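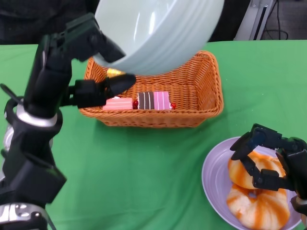
Play food and toy crockery are among the most heavily handled items in any family room, and they are also among the last to be given a proper place. The Drokdale Household Advice Service receives many requests for guidance on keeping such sets complete, clean and ready for use. A rectangular wicker basket with a rolled rim, set in the middle of the table, is a sound choice for the smaller pieces: toy cake slices rest near the front wall, and small parts such as the red cherry decorations stay where they can be seen. Bowls and plates should be dealt with separately, as set out in the sections that follow.

Preparing the table

Clear the table before the set is brought out. A plain cloth in a single colour makes small pieces easier to find and reduces the noise of ceramic ware on a hard surface. Households that use the dining table for play are advised to keep one cloth for this purpose and to shake it outdoors before folding. Pieces are frequently lost in the folds of the cloth, and it should be checked by hand before it is taken up.

Sorting

Sort by material first and by type second. Ceramic, wood, plastic and fabric pieces do not wear in the same way, and mixed storage is the usual cause of chips and scratches. Once the materials have been separated, the following order has been found suitable:

Small loose parts (cherries, berries, toppings)
Cakes, slices and pastries
Fruit and vegetables
Plates, saucers and trays
Bowls, cups and jugs

Very small parts should be kept out of the reach of children under 3, and any household with a child of that age should store them in a lidded tin on a high shelf.

Choosing and lining a basket

Baskets should be low enough for a child to see the contents without tipping them out. Run a cloth over the inside of the weave before first use. If it catches, trim the loose ends with small scissors or fit a cotton liner. Joni Kallio, who prepares the storage notes for the Service, recommends a liner with ties at the corners – it can be lifted out with the crumbs and washed at 40 degrees.

Wicker should not be soaked. Brush it with a dry, soft brush, wipe it with a damp cloth and leave it to dry in moving air, away from radiators.

Bowls and plates

Ceramic bowls should not be stored on top of play food. Use both hands to lift a large bowl in or out of a basket, and set it down on the cloth before reaching for anything beneath it. Stack bowls no more than three high, with a square of felt between each. Plates with a raised rim may be used as a serving tray during play and returned to the shelf afterwards.

Chipped ware should be withdrawn at once. Glue is not considered a suitable repair for any item handled by children.

Washing

Wooden pieces: wipe with a well-wrung cloth and dry immediately.
Plastic pieces: wash in warm water with a little washing-up liquid, rinse, and drain on a rack.
Fabric pieces: follow the label, and reshape while damp.
Ceramic pieces: wash by hand, one at a time, in a bowl lined with a tea towel.

Pieces with printed or painted stripes should be tested on the underside before any cleaning product is used.

Putting away

Tatsuya Sakai, who leads the Service's family sessions, advises that children take part in the putting away from the beginning. Give one instruction at a time: the cakes into the basket, then the pastries, then the plate to the shelf. A drawing of the contents, fixed to the basket with string, is helpful to children who do not yet read.

Sets that have not been used since the previous December may be offered to a local playgroup. Please wash all pieces beforehand and tie small parts in a separate bag, clearly labelled.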